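Flornum

Flornum is a digital token used mainly for small payments between households and neighborhood shops. It was started by the Finnish programmer Jouko Vainio and the economist Hanna Lysenko, and it is traded on a small number of exchanges, of which Nesine has the largest volume. The smallest unit of Flornum is called a flor.

Background

Vainio and Lysenko met while they worked on Harasym, an earlier payment project which was closed before it had a public version. Harasym used one central server to confirm payments. After the closing, Lysenko wrote a short paper in which she proposed that the confirmation should be done by a group of independent computers, and that the group should change at fixed times. Vainio wrote the first program from this paper, and a large part of his code is still in use.

The public network was opened in September with nine confirming computers. The number was later raised to 36, and it has stayed the same until now. The owners of these computers must lock a deposit of tokens, and they lose a part of it if they confirm two payments which contradict each other.

Supply

The supply of Flornum is not fixed. New tokens are created every six hours and are divided between the confirming computers. A share of each payment fee is destroyed, so in a period with many payments the total supply can become smaller. Supporters say that this keeps the price more even. The analyst Ute Kuhlmann has criticized this view and wrote that the price has followed the larger coins in nearly every month of trading, and that the destroyed fees are too small to have an effect.

Use in the household

Most payments in Flornum are for food, kitchen goods and repairs. The official wallet has a function named Shelf, with which several people in one home can pay from a common balance. Each member has a separate key, and a limit can be set for each key. Larger payments need the agreement of two members.

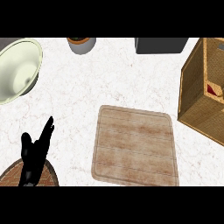

A bowl on a white marble kitchen counter.

Shelf was at first a separate program with the name Brolau. It was written by Hatsue Fukuda and was joined to the wallet when the second version of the network came out. The old name can still be found in some settings files and in the backup format, and this sometimes causes confusion for users who restore an old wallet.

Trading and price

Flornum was first listed on Nesine against the euro. Trading was thin in the beginning, and single orders could move the price by a large amount. On July 2, 2023, withdrawals on Nesine were stopped after a mistake in the counting of fees, and 834 accounts showed a wrong balance. The balances were corrected the next day. The price fell by roughly a third during the stop and came back slowly during the following weeks.

Governance

Changes to the rules are decided by a vote of the token holders. A proposal must first be published with its full code. Bernadette Montoya, who edits the proposals, can send a text back for correction but has no right to refuse it. A proposal to set an upper limit for the supply has been voted on twice and did not pass.

See also
Harasym
Nesine
Payment token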